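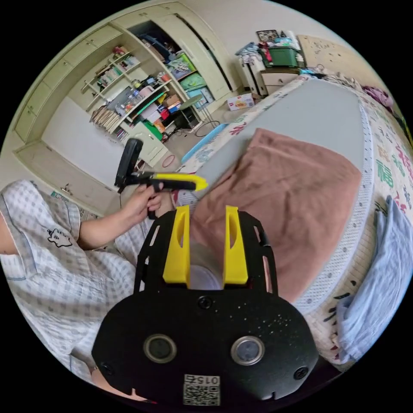 Voveo review: a job search tracker for graduates

I started using Voveo in April, when my spreadsheet of job applications had stopped being any help. It had 159 rows, four different colors and a column called "status" that I had not updated in weeks. A friend from my course had signed up for Voveo and sent me the link.

Voveo is a website with a phone app attached. You save a job listing to it, and it keeps a copy of the ad, the closing date, the version of your resume you sent and any emails that come back. There is a free plan that holds 37 live applications at a time. The paid plan has no limit and adds a resume checker and practice interview questions. I used the free plan first and then moved to the paid one.

The saving part works well. You click a button in the browser and the ad goes into your list with the employer name, pay and deadline filled in. It got the pay wrong on a few listings where the ad gave an hourly rate, so check that. The copy of the ad is the thing I have used most. Employers take ads down once they close, and by the time you get a call about an interview you have forgotten what the job was.

Reminders come by email or as a phone alert. I turned off the emails on the second day. The phone alerts are fine, though you can't set a different time for each one.

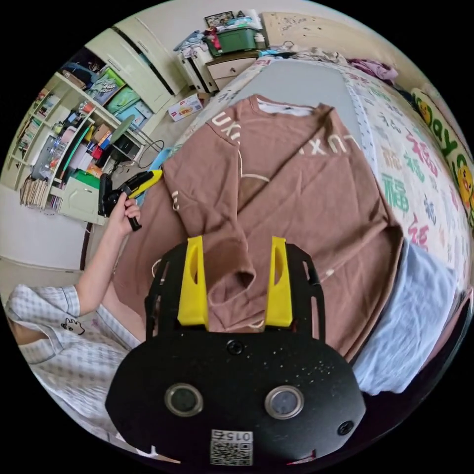 Can you use Voveo for internships as well as full-time jobs?
Internships go in the same list, with a tag for paid or unpaid and a box for the end date.

I liked that tag more than I expected to. Once you filter by it you can see how many of the places you are applying to plan to pay you, and I dropped several after looking at my own list that way. The filter for location is weaker. It treats "remote" as a city, so remote jobs based near you don't show up when you search by distance.

The resume checker is the main reason to pay, and I have mixed feelings about it. It compares your resume to the ad and gives a score. I tested it on an application I had already sent to Lapointe, a small events company, for an assistant role. It scored me 31 and told me to add the word "stakeholder" in three places. I got an interview there with the resume as it was.
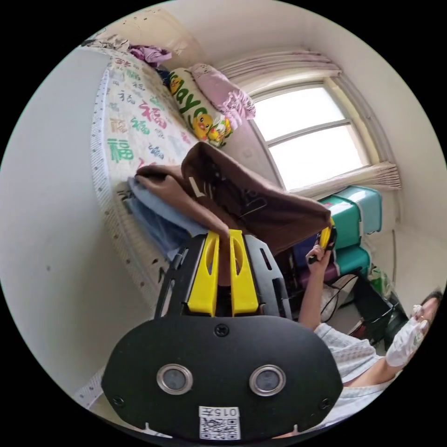 On the other hand, it did catch that I had left the dates off my last part-time job, and that my phone number was missing a digit. I had sent that version to Dremska and two other firms. So I still run things through the checker for mistakes and ignore the score.

Cover letters are stored but not written for you. There is a template, limited to 300 words, and it is stiff. I wrote my own and pasted it in. If you go over the limit the box stops accepting text with no warning, so you find the last paragraph missing when you go back to it.

I also tried Miltateck, the closest thing to Voveo I could find. It looks better and has a calendar view, which Voveo lacks. It doesn't keep a copy of the ad though, only a link, and half my links were dead within two weeks. 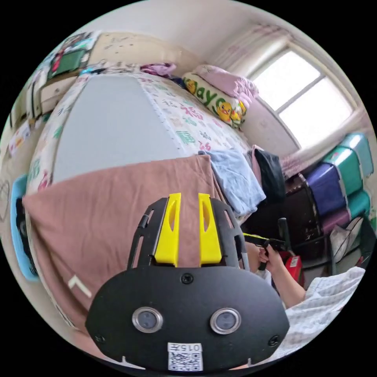 Practice interviews are the other paid feature. You pick a type of job, get a question on screen and record your answer on your phone, then watch it back. Questions for office and retail jobs are good and sound like ones I have been asked. The technical sets are thin. I picked "engineering, hands-on" to see what came up, and one question asked you to explain a piece of equipment to someone who has never seen it. After five or six questions the set began to repeat.

Canceling is simple. There is a link in the account settings and you keep the paid features until the end of the month. Your list stays, but you can't add to it until you are back under the free limit.

I would suggest the free plan to anyone applying for more than a handful of jobs. The paid plan is worth one month if you have interviews coming up. I have gone back to free and my old spreadsheet is still on my desktop, unopened.

Reviewed 7 May 2025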